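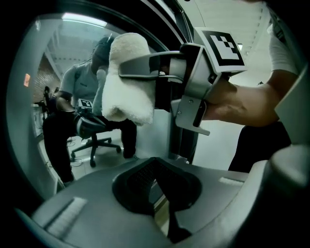
Budgeting for hand-held grippers on a towel job

Price the set, never the single unit. Two operators need two grippers each if both hands are to work, so a two-person station starts at 4. Add one spare body and a box of finger pads.

Check the following before asking for a quotation:

Finger shape. Curved fingers suit rolled or folded towelling. Flat jaws are better for card and trays.
Pads. Rubber facings are consumables. Order 2 sets per finger at the outset and enter them under running costs.
Markers. If the tracking system reads printed square markers, confirm that replacements can be printed in-house at the correct size.
Cables. Measure the run from the desk to the furthest working position, including the chair, and add slack.

Loading and unloading a front-loading washing machine is the most demanding part of the job. Measure the door opening and the depth of the drum, then compare both with the gripper at its widest, housing included.

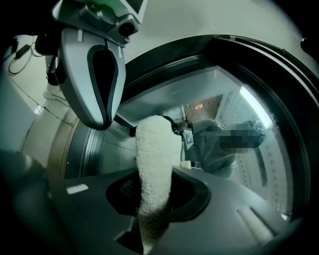 Terry cloth sheds lint, so allow for cleaning materials and a few minutes between loads. Zinhle Engelbrecht at Canside budgets for 100 towel cycles before the first pad inspection and adjusts the interval from there.

Buy the towels in one batch. Mixed weights make cycle times hard to compare, and a later batch may differ in pile.

Ask the supplier for the price of a replacement finger, the lead time and the fixing screw size. Rivgate quotes these separately from the gripper body. Keep the answers with the purchase order and review them in March, when the next year's figures are due.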